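Ilon (tape cartridge)

Ilon is a format of magnetic tape cartridge for keeping computer data for a long time. It was developed by the company Pleson in the town of Clornumstead, and it was sold mostly to small archives, local newspapers and hospitals. One cartridge holds 411 gigabytes without compression. The format is no longer produced, but drives are still repaired and many cartridges remain in use.

History

Pleson began as a maker of cassette parts. When the sale of music cassettes became weak, the company had a coating line and trained workers but few orders. The engineer Ebony McPhee proposed to use the same line for a data tape with a narrow width and a single reel. Her first drive, known inside the company as Baxter, was large and noisy and was never offered to customers. The second design was smaller and became the Ilon drive.

The first deliveries were made in September to a regional newspaper, which moved its photo archive from optical discs to tape. In total 3,000 drives were built. Larger buyers preferred the formats which were supported by several manufacturers, and Pleson did not succeed to find a partner who would produce Ilon under license.

Design

The cartridge contains one reel. The second reel is inside the drive, and the tape is pulled to it by a small metal pin at the beginning of the tape. Data is written in 80 tracks, which run along the full length of the tape and back again. A memory chip in the corner of the cartridge keeps the list of files, so the drive can find a file without reading the tape from the start.

The drive is connected to the computer by a SCSI cable, or by USB in version 2. It has its own power supply and needs a separate wall socket. The manual asks that the drive stands on a flat and firm surface.

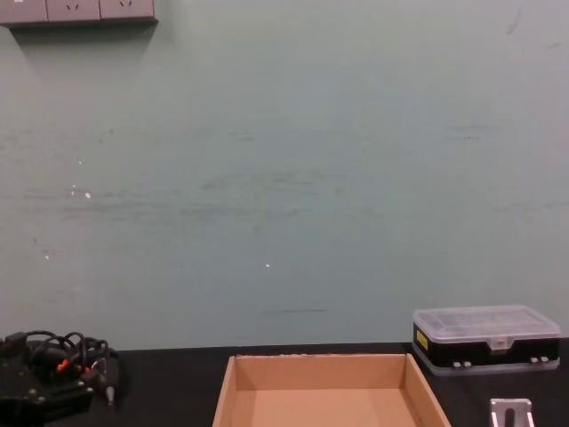 Storage and care

Cartridges should be stored standing on the edge, in a room with stable temperature and low humidity. Pleson recommended to wind the tape completely forward and back once a year. A cartridge that was brought from a cold place should rest for one day before it is put into the drive.

Compatibility

Drives of version 2 can read and write the older cartridges. Drives of the first version eject the newer cartridges without reading them. The format of the files was published by Pleson when production ended, and free software for reading it exists for Linux.

See also
Magnetic tape data storage
Optical disc archive
Data migration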